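Old office towers as home servers - worth it, or buy a mini PC?

Forum: Home Servers and Storage
Replies: 9

gravelroad
I can get two retired desktop towers from a place that clears out offices. Price is almost nothing. I want one box to hold family photos, backups from three laptops, and maybe a media library. My wife wants it quiet. The other choice is a new Flovik mini PC with an external drive on it. Before I haul these things home, is an old tower still a sensible way to do this? Power here isn't cheap.

pintail_44
I've run one for six years. It's fine. You get real drive bays, a real power supply, and parts you can swap with a screwdriver. Check these before you pay:

1. The side panel and latch. Office cases often have plastic tabs and a latch handle, and the plastic gets brittle. A panel that won't close will rattle all day. The blue handle in this one is the kind of part to try a few times before you hand over money.

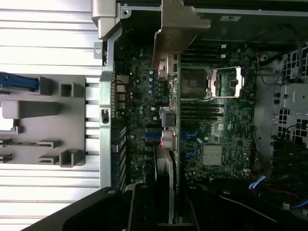 2. Drive bays. Count the 3.5 inch ones. Some of the slim models only have one.

3. Power connectors. Some office machines use an odd plug on the board, so you can't drop in a standard supply later.

4. BIOS password. If the seller doesn't know it, walk away.

Curthorpe
Disagree with most of this. Put a meter on it. My old tower idled at 60 watts with two drives and went to 70 when it was doing backups. The mini PC that replaced it uses a small fraction of that. Over a few years the free computer costs more than the one you pay for.

pintail_44
Depends what you pay per kilowatt hour. It also depends on whether it has to be on all day. Mine wakes at 2 a.m., pulls the backups, and shuts itself off.

Curthorpe
He said media library. That means on in the evening at least. And external USB drives are fine for photos if you keep a second copy.

tennant_basement
USB drives are not fine if you leave them hooked up for months. I had one drop off the bus in the middle of a copy and the folder was a mess. 3,416 photos in it, and 1,707 came through with no date on them. I got them back from another disk but it took me most of April to sort. Drives go inside the box now.

(No relation to the Tennant NAS cases, before anyone asks. I just live on Tennant Road.)

gravelroad
Thanks. I hadn't thought about having it sleep. What about the processor? One of the towers is sold without one.

pintail_44
Then look hard at the socket before anything else. Bring a flashlight. If it's the type with pins in the board, one bent pin can kill a memory channel, and you won't see it from standing height. Ask for the plastic cover if they still have it. Lay the case flat on its side to check, and to put the chip in too.

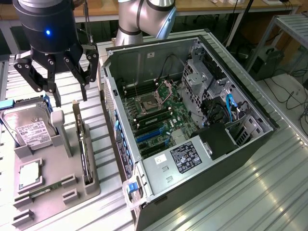

Black tower on its side, CPU socket empty and bracket open.

You want the bracket to swing all the way and lock down again with some force. If it feels loose I'd pass. A used chip for a board that age is cheap, so a missing one isn't a reason to say no.

mossy_keel
I'd skip the one without a processor. You can't test it at the counter. Could be a dead board and you'd find out two weeks later when the chip shows up in the mail.

pintail_44
Fair point. I'd only take it if they threw it in with the other one. Spare fans, spare supply.

Curthorpe
And now he has two towers in the house. The Gurnska board has a long power thread pinned at the top, with readings people took off a wall meter. Look up the exact model there before you drive over.

gravelroad
Found the thread, thanks. The one with a processor is listed in there and idles lower than I expected. I'll offer on that one and ask them to throw in the other for parts. Going to set it up to sleep during the day and put it in the hall closet, if the door still shuts with it in there.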